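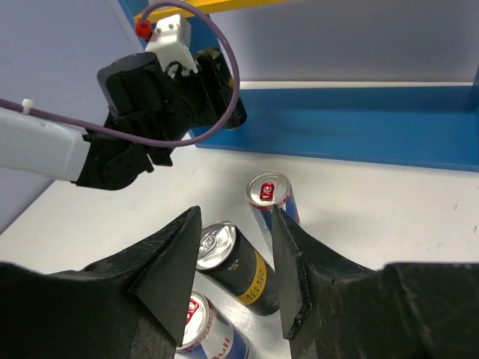

Slim Cans, Two Arms
By Trinh Ung

Beverage cans are an awkward test load for a small gripper. They are smooth, they roll, and an empty one dents under a grip force that a full one needs in order to leave the table. They also come in several diameters and lid finishes, which matters a great deal to a system that finds its targets with a camera at the wrist.

Guvach sells the Lục as a tabletop handling kit for labs, training centers and small packing lines. The package consists of two arms, a parallel gripper for each, wrist cameras, a controller and a license for Brelon, the company's teaching software. The buyer supplies a table, a computer and the parts to be moved. We ran the December 2019 release on a bench with a mix of energy drinks and soda water, all in metal cans, and set it three jobs: pick an upright can from above, pick a can lying on its side, and pass a can from one arm to the other.

Setup

Both arms bolt to the table through a common base plate. Power and signal lines run on the outside of the links. This makes a cable easy to replace, but the loop at the wrist needs enough slack for full rotation and must be tied down along the arm. The manual gives one drawing for this and no cable lengths. We retied ours twice before it stopped catching on the gripper bracket.

Camera calibration uses a printed card and a menu in Brelon. The first arm took 19 minutes. The second went faster once we knew that the card has to be moved by hand between readings, a step missing from the printed guide and present in the online one.

Upright cans

The fingers are wedge-shaped, with flat inner faces and a narrow tip. For an upright can the approach is straight down, with one face on each side of the body. Brelon locates the lid first and uses its rim to set the center of the grip. A red pull tab on a bright lid gives it a strong mark to work with. Plain silver tabs are harder, particularly when the gripper is already close and the lid reflects the dark fingers back at the camera. With these the software sometimes asked for a second look from a higher position, and the cycle was longer.
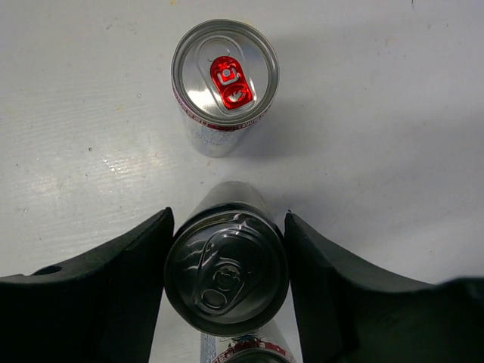

Cans on their sides

A horizontal can has to be gripped across its axis, so the wrist must turn to match the angle of the body. Brelon estimates that angle from the outline. It did well on plain table and less well where two cans touched, when it tended to read the pair as a single long object. Separating them is left to the user, who can teach a short nudge move and call it before the pick.

We logged 121 picks in this position. Of the failures, most came from the can rolling as the first finger made contact. Lowering the closing speed to the fourth step on the Brelon slider cured much of this. The default is too fast for anything round, and Guvach should change it.

Passing between arms

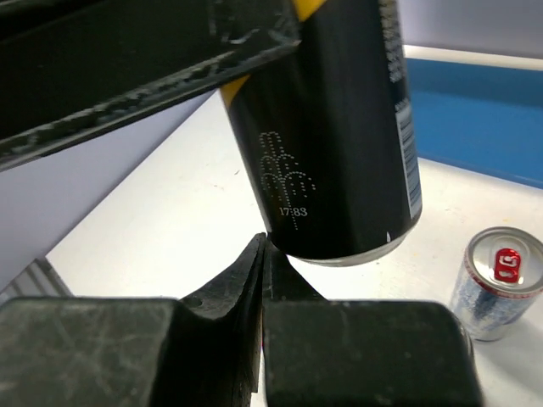
Handover is the job that justifies the price of a second arm, and it is where the Lục needs the most teaching. The giving arm holds the can at one end, the receiving arm comes in at the other, and both grips overlap for a moment before the first opens. A tall can leaves room for this. The black soda water can, tilted with its silver base rim pointing down toward the second pair of fingers, offers a long straight body to share between two grippers. Shorter cans leave much less, and we had to trim the overlap by hand to keep the fingertips apart. Brelon has collision checking for the arm links but treats each gripper as a plain box, so it rejects some poses that are safe in practice. The box can be edited in the settings file. There is no on-screen tool for it.

Tín Ung, who did the teaching for this review, recorded 38 handover poses and kept four. His advice is to record with the real load in the gripper, as the wrist sags slightly under a full can and a pose taught empty will be off at the far end.

Wear

The fingers scuff readily. Scratches on the outer surfaces made no difference to the grip. Chipping along the inner edges deserves more attention, as it can mark a printed can. Replacement fingers are sold in pairs through Cetetell, the regional distributor, and fit with a hex key. Recalibration is advised after each change.

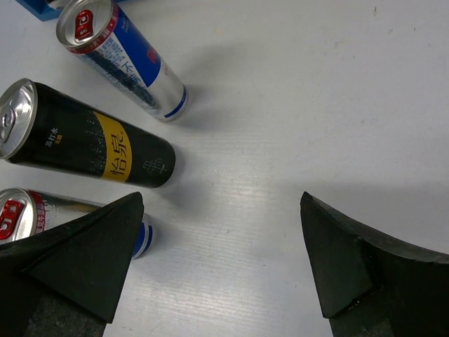 Verdict

The Lục is a sound mechanical kit with software one version behind it. Single-arm picking works with little effort once the closing speed is lowered. Handover works too, at the cost of a long afternoon of teaching. Buyers with one part type and a fixed tray could save money with the single-arm package, which uses the same gripper and camera. Those who plan to teach two-arm work should ask Cetetell for the online manual before ordering and budget for a spare pair of fingers.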